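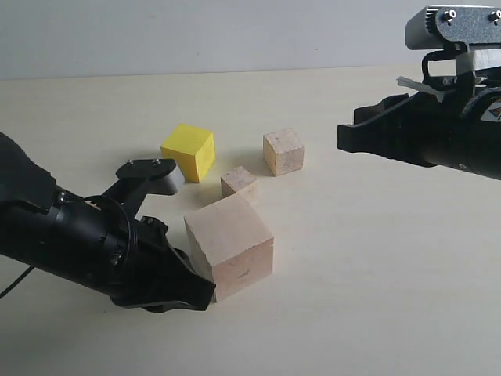

Hiba Jaber wendet ein, das Protokoll der Sitzung vom April gebe ihren Vorschlag falsch wieder: Sie habe nicht beantragt, die Würfelaufgabe zu streichen, sondern die Wertung nach Zeit auszusetzen, bis beide Arme mit derselben Greifkraft laufen. Die Korrektur wird ohne Gegenstimme übernommen.

Protokoll der Projektgruppe Zweiarmgreifen
Sitzung vom 05/08/2026
Protokoll: Okham
Leitung: Daher

TOP 1 Stand der Würfelaufgabe
Geübt wird weiter mit Holzwürfeln verschiedener Größe, einer davon gelb lackiert. Seit der letzten Sitzung wurden 157 Durchläufe aufgezeichnet, davon 24 mit Abbruch. Häufigste Ursache laut Auswertung: Der zweite Arm fährt an, bevor der erste die Freigabe gesendet hat. Daher schlägt vor, die Freigabe künftig an die gemessene Fingerposition zu koppeln – die feste Wartezeit entfällt dann. Angenommen.

TOP 2 Kalibrierung
Die Kalibrierung der beiden Armbasen zueinander wird vor jedem Übungstermin neu durchgeführt und im Heft eingetragen. Einträge ohne Kürzel gelten als nicht erfolgt. Jaber weist darauf hin, dass der Restfehler nach einem Neustart der Steuerung größer ausfällt als im laufenden Betrieb. Gusix prüft, ob die Nullpunkte beim Start korrekt eingelesen werden.

TOP 3 Anmeldung zum Vumari-Wettbewerb
Gemeldet wird in der Klasse Zweiarm. Zulässig sind 4 Personen am Platz, Ersatzleute melden sich vorab bei der Wettbewerbsleitung. Die Beschreibung des Programmablaufs fehlt noch. Okham liefert den Text, Jaber das Zustandsdiagramm.

TOP 4 Datenablage
Auf dem Projektlaufwerk liegen 3.024 Einzeldateien ohne einheitliche Benennung. Beschluss: Datum, laufende Nummer, Kürzel. Altbestände werden nicht umbenannt – sie wandern in einen eigenen Ordner mit Leserechten.

TOP 5 Verschiedenes
Ersatzpads für die Greiferfinger sind bestellt. Der Schlüssel zum Werkraum ist nach dem Üben wieder im Sekretariat abzugeben.

Offen: Nullpunkte (Gusix), Programmablauf (Okham), Zustandsdiagramm (Jaber)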